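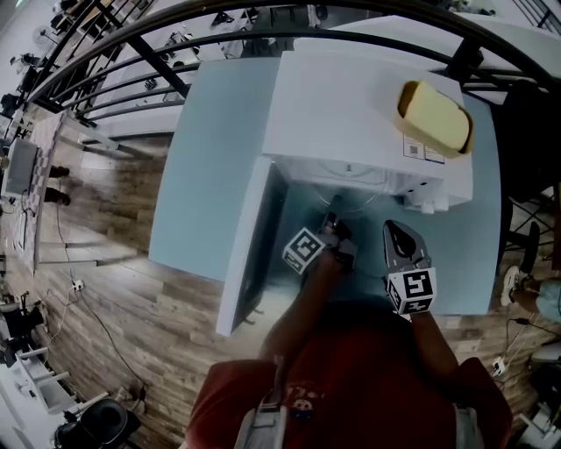 有租户留言问:烤箱门一直敞着晾,算不算不合格?答复是不算,但人离开之前要关上,插头要拔掉。

Kernwood 公寓 共用茶水间小家电检查表(附备注)
最后更新:十一月
发布:Kernwood 物业组
阅读 964 | 评论 8 | 分享

适用范围:二层、三层茶水间的台面小烤箱、电热水壶、吐司机。检查时先断电,等机身凉透再动手。

一、门和铰链
开合顺畅,不自行下坠或回弹。合格。
备注:侧开门的机型,门打开后不要往上挂抹布。三层那台 Atlow 铰链偏紧,已上食品级润滑油,下次复查。

二、内腔
无积油、无碎屑、无脱漆。需整改。
备注:Bristby 那台底部有焦糊残渣,清掉后才可以用。不要拿钢丝球刮内壁。发热管上不喷清洁剂。

三、旋钮和按键
标识清楚,归零后确实断电。合格。
备注:计时旋钮拧到头会卡一下,属正常手感。卡住不回的要报修。

四、顶部
工作时顶上不放任何东西,面包、托盘、纸巾都算。不合格。
备注:这一条上个月也没过。待烤的食物请放在旁边台面上,用盘子装。二层已加贴提示。

五、电源线和插座
线皮无破损,插头无发黑,不与水壶共用一个插线板。合格。
备注:二层原来的插线板已撤走,烤箱直接插墙上。

六、摆放
四脚着地,放平不晃。背面离墙不小于 300 毫米,上方不放纸盒。合格。
备注:台面擦干再放机器。靠近台边的往里推,门完全打开时不能伸到过道里。

七、标签
机身检查标签完整,能扫出记录。合格。
备注:标签翘边的重新贴,别贴在散热孔上。旧标签揭干净,不要叠着贴。

八、空烧测试
空腔加热 8 分钟,无异味、无异响、不跳闸。合格。
备注:Okonkwo 新换的那台头一次加热有点气味,开窗再烧一遍,气味没有了。

本次得分:87,第二项和第四项扣分。
整改期限:下次检查前。逾期未改的机器贴停用条,收进储物间。

评论(8)
展开全部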